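The Cord Drawer Comes For Us All

A morning in Plenberg with a man who untangles wires for a living, plus what to keep, what to toss and how to wrap the rest

Plenberg, 8:40 in the morning, coffee not working yet. Colin Dunmore has already dumped a trash bag of cords onto his bench and is poking at it with a chopstick. Not a special tool. A chopstick, from the noodle place downstairs.

"Don't pull," he says. I had not pulled. I was about to pull.

Dunmore runs Brudon, a one-room repair shop with a blue door and no parking. He started out fixing lamps. Then headphones. Then people began bringing in the whole drawer, the one under the microwave, and asking what any of it was for. Now the drawers are most of his June and all of his January. He charges $18 a drawer, more if there is gum in it.

I brought mine in a shoebox. I'd been proud of the shoebox.

How a knot happens

Any cord left loose in a bag will tie itself up, and the thinner it is the faster it goes. Thick vacuum cleaner cord, hardly ever. Skinny black cable, give it a bus ride. The free end does the damage - it flops over, slides under a loop, comes out the other side, and there's your knot. Two cords together is worse because now there are four ends looking for trouble.

Dunmore's method is slow and a little boring to watch. He finds the fattest thing in the pile, usually a plug or some kind of box, and holds that still. Everything else gets loosened away from it. He fluffs. Really that's the word, he lifts the pile and shakes it very gently so the loops open up. Then the chopstick goes in and he lifts one strand at a time. When a loop is wide enough he passes the small end back through it. He never passes the big end. My shoebox took him the length of one radio show about tomatoes.

"People go at it like they're mad at it," he says. Well, yes.

Wires you wear

Drawers are one thing. Wires on a body are another, and he sees plenty of those too: singers with a pack on the belt, runners who won't give up wired earbuds, a guy who leads walking tours with a speaker round his neck. All the same complaint. It catches on stuff.

Sweatshirts are good for this, he thinks, better than a jacket. The fabric is thick enough to take a clip without sagging and there's no zipper to chew on the cord. Push the sleeves up past the wrist so nothing snags at the cuff. Bracelets, take them off or at least know where they are, a linked one can catch a thin wire and you won't feel it until you reach for something.

Clip first, plug in second. That's the order he wants. Clip the cord somewhere on the chest, leave slack above the clip and slack below it, then connect. Done the other way round you get a tight line from your pocket to your ear and every time you turn your head it tugs. The tug goes straight to the plug, and the plug is what breaks. He has a coffee can of dead plugs to prove it. He rattled it at me.

Where lots of strands meet at one little unit, hold the unit. Not the strands. Pick the whole thing up by the hard part, the way you'd pick up a kitten by - no, he didn't like that comparison. By the hard part, anyway.

And if there's a headset involved, put it on last and take it off first. Straps love cables. Set it down on the side away from the wires, pads up.

The wrap

There are people who wind cord round their hand and elbow. You know who you are. It twists the wire a little more on every turn and eventually the twist wins, which is why old extension cords look like fusilli.

Over-under is what he teaches instead. One loop the normal way, the next loop flipped so it goes on backward, then normal, then flipped. It feels wrong in the fingers for a day. Then one evening you toss the coil across the room and it lays out flat and you make someone come in from the kitchen to look at it. I did this. They were polite.

For thin stuff, over-under is fussy, so he does a figure eight on two fingers, keeps the loops loose and finishes with a scrap of soft tape. No tight rubber bands. They dry out, go sticky and leave a mark.

Loops about the size of a saucer for most things. Small tight coils kill a cable right where it bends.

What to buy, if you must

Not a lot. I came with a list and he crossed most of it off.

Iturra makes a cloth tie with a snap that I like, 6 to a pack, and it doesn't grab sweaters the way hook tape does. It's the one he uses at home. Trindon sells a zip case with elastic straps inside, handsome, too small, I filled it in a minute and then had a case and a shoebox. Skip it unless you travel.

Clothespins work. Toilet paper tubes work and look terrible. Binder clips on a shelf edge, fine. He had a roll of 500 printed stickers that say WHAT AM I with a line under it, and honest to goodness that's the thing I took home. One on each cord. If you can't fill in the line you have a month to find out and then it leaves the house.

What goes

Anything with a bare spot. Anything that gets hot. Anything with a plug you have to hold at an angle, come on. Chargers for phones you no longer own, take them to wherever your town collects electronics, don't put them in the kitchen trash. The second, third and forth copy of the same cable.

What stays is less than you'd think. Mine went from a stuffed shoebox to a soup bowl. Dunmore says he's had customers swear all 100 cords in the bag were needed and then phone from the car to say keep them.

He does have a soft spot. There's a hook by the window with one long black cord on it, wrapped beautifully, that belongs to nothing. He's had it since before the shop. Won't say what for. I asked twice.

Last thing he showed me was how to take off a wired-up shirt, which I'd never thought of as a skill. Unplug. Hand on the hard part. Unclip from the top down and let the loops fall into your free hand as they come.

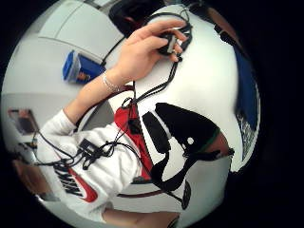
Then coil it before you do anything else, before the phone, before the snack. He's strict on that. A cord put down "just for a second" on a chair is going to be there in the morning with a sock in it. Brudon opens at 8, closes when he gets hungry, and the drawer has to come in with you because he wont do it over the phone.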